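Mar 7, 2020

Finally got to the soap bottles! I have been walking past them since the middle of February, telling myself the pump only needed another push, and this morning I pushed it 5 times and got one sad blue blob. So that was the job for today, and I'm a little embarrassed by how much fun I had.

First I went down to Bullum for a refill, the big one this time. It should keep us going until summer. Then home, kettle on, radio on, sleeves up. I let the dispensers sit in warm water in the teal basket for 30 minutes while I ate toast and read the back half of the Undthorpe newsletter (they are finally fixing the footbridge, hooray). I love that basket. It came from De Smet in a stack of three and I've used it for pegs, for onions, for seed packets, and now it turns out to hold a bath for soap bottles just fine.

The black ones are my favorites, with the little window down the side so you can see how much blue is left. What you can't see is the old soap that dries up inside the pump, and that takes patience — push, rinse, push, rinse, until it stops spitting foam at you. I made a terrible mess of the counter and didn't care one bit.
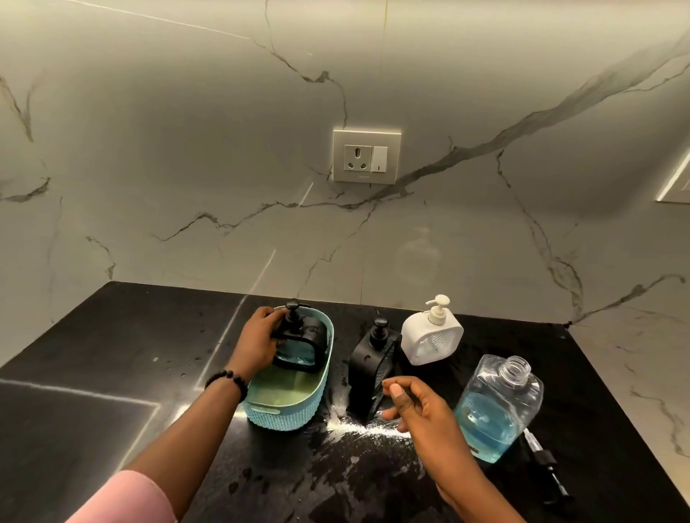
I did the long tubes too, running warm water through each one until it came out clear. So satisfying! Black stone shows every single drop, so I went over it twice with the good cloth and then once more after lunch when the light came round and showed me what I'd missed.

Everything is filled and back in its place now, and I keep washing my hands just to use it. One push and there it is. Tomorrow I want to start on the spice drawer, and I must remember to call Rokis about the shelf.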